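Nineteen charged over Borkedville depot blockade

Friday, July 18, 2025

Nineteen people have appeared before magistrates in Borkedville charged with obstruction and criminal damage after a blockade at the Clostik freight depot.

All 19 denied the charges. The court heard that the gates were chained shut overnight and that 300 metres of fencing was pulled down.

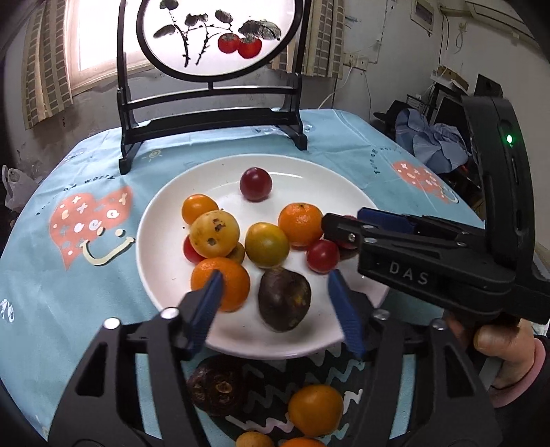

Prosecutors asked for the group to be held in custody, saying some had broken earlier bail terms. The bench refused and released them on condition that they stay away from the depot and the Lemer road.

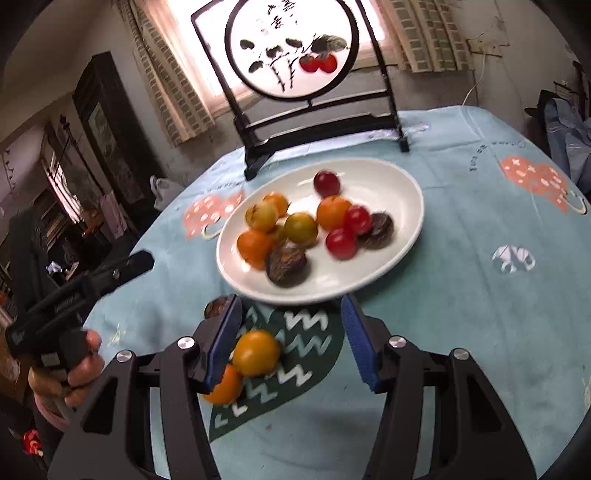
Defence lawyers from the firm Barrientos said their clients had taken part in a lawful protest and would contest the police account – including the claim that officers gave two warnings before making arrests.

The case was adjourned until October, when a trial date will be set.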